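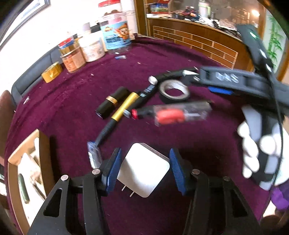 Ullau repair table moves to bigger room in July

Jun 3, 2020

The repair table at Flornuddale is moving. Starting in July it will be in the old reading room at Ullau, one floor up from where it is now, and it will run for 3 hours instead of 2.

Same deal as before. Bring the thing that broke, bring its charger, sit down, wait your turn. No charge for the work. Parts you pay for yourself.

Haruto Shibata, who started the table out of his own front room, said the small space had just gotten too tight. "People were standing in the hall holding lamps," he said. "Nice people. But it was a lot of lamps."

The round table is going too, and so is the purple velvet cloth. There had been talk of a proper workbench. Shibata says no. Small screws don't roll on velvet, they stay where you drop them. Crumbs also stay where you drop them, and there are always crumbs. The cloth will get shaken out before the move, he promised.

Tools stay basic. Screwdrivers, including a red-handled one still sealed in its plastic package, black electrical tape, a pen-shaped tool with a gold barrel. The jars and tubs along the back of the table are coming upstairs as well. Shibata wants them in reach, and wants people to stop moving them.

Most of what comes in is chargers and plugs. White power adapters, mostly, the square kind with two prongs. Helge Engebretsen handles those and has asked us to print the folowing. Do not bring an adapter that smells burned or has a cracked case. It will not be opened. It goes to recycling. Same for anything with a swollen battery, please leave that outside and tell someone at the door.

"If the prongs are bent I'll look at it," Engebretsen said. "If it got wet, I don't want to look at it."

He also asks that people write their name on a bit of tape and stick it on the charger. Last winter 17 of them were left behind and never picked up. They are in a shoe box at the front desk. Claim yours before the move or they go out with the recycling.

Money: the move is paid for by a $300 gift from Ogura, the hardware store on the corner, which will also hold common fuses and cord ends behind the counter for anyone sent over from the table. Ask at the register. Jolico, the cafe downstairs, will keep serving coffee to people waiting but asks that cups stay off the velvet. There will be a side shelf for drinks in the new room.

The stairs are a problem for some. There is a lift at the back entrance, past the bike racks, ring the bell and give it a minute. Anyone who cant manage either can leave an item at the front desk with a note saying what's wrong with it. Be specific. "Broken" is not enough. Say what it did, what it does now, and if it was dropped.

Big items still not accepted. No microwaves, no TVs, nothing you need two people to carry.

Sign-up is on paper at the front desk, first come first served. Start time is not set yet and will be posted on the door. Questions to the desk, not to Jolico.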